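Knives, scrapers, shears — keeping an edge at home

Quick ones this week, typing between jobs.

Dull kitchen knife: don't wait til it's crushing tomatoes. A few strokes on the stone every 2 weeks or so and you never have the big job. Soak the stone first if it's a water stone. Oil stones, oil only, don't switch back and forth.

Angle. Pick one and stick to it. Two coins stacked under the spine is close enough for a small paring knife. Bigger knife, three.

Drying. Same minute you wash it. Never the dishwasher, never the bottom of a sink full of suds (ask my thumb).

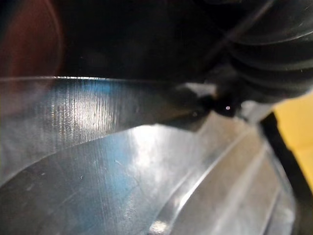 Scratch marks running across the blade, dark fitting at the right.

Light rust: cork, baking soda, a little water. Rub the long way. Stubborn spots get half a potato and dish soap, leave it an hour. Wipe, dry, thin coat of mineral oil. Not olive oil, it goes sticky and smells.

Garden shears — take them apart if theres a bolt. Scrub the sap off with rubbing alcohol, then a file on the beveled side only. Six strokes, check, six more. Flat side just gets the burr knocked off.

Herman Hartono over in Nulbridge wrote in to say he keeps his scrapers in a coffee can of sand with a splash of oil in it. Tried it since June. Works fine, bit messy on the shelf.

Storage: magnet strip or a slotted block. If it has to be a drawer, fold a cereal box into a sleeve and tape it.

Cutting boards on Thursday. Send me you're stain questions before then.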